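Before you start, put the kettle on, because refreshing the oil on a wooden table is a slow and pleasant job and most of it is waiting. I do our kitchen table every February, when the heat has been running for months and the top starts to feel like a cracker.

## What you'll need

- A bottle of food-safe oil (I use Tinico, but plain mineral oil is fine)
- Sandpaper, 100 grit for bad spots and something much finer for the rest
- 4 clean cotton rags
- Dish soap and a bucket

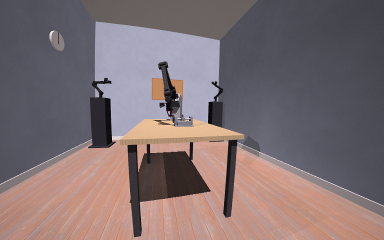

## Step 1: Wash it

Use a few drops of soap in warm water and wring your rag out hard. Wipe with the grain, go over it again with plain water, and then let the table dry overnight. I know, overnight! I used to rush this part and ended up with cloudy patches by the sugar bowl that took me most of a spring to get rid of.

## Step 2: Sand lightly

Old cup rings and rough spots get the 100 grit, just a few gentle strokes. After that, take the fine paper over the whole top, always following the grain (going across it leaves scratches that only show up once the oil is on, when you're least in the mood to see them). 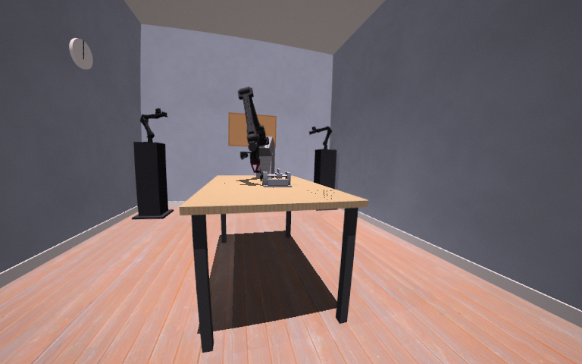

If your table has a veneer top, please skip the coarse paper altogether. My sister-in-law's Trumano was veneer and we went right through a corner of it in no time.

## Step 3: Oil

Pour out a puddle the size of a silver dollar and spread it thin. Keep going until the whole top has an even sheen, and don't forget the underside and the edges, which dry out too.

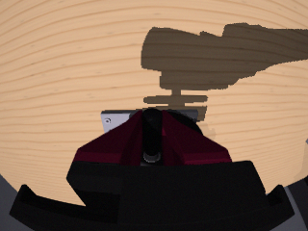
Leave it for half an hour, then wipe off everything that hasn't soaked in. Two thin coats on two different days will treat you better than one thick one, which stays sticky and collects crumbs.

Lay used rags flat outdoors to dry, especially with linseed or tung oil. Balled up, they can catch fire on their own.

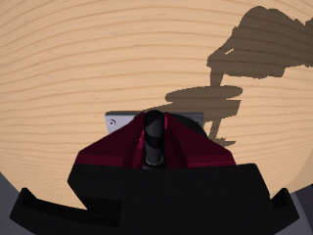 *Image: Kiran Bajpai*

## Step 4: Let it rest

Give it a full day before you set anything down, and keep hot pans off it for a week.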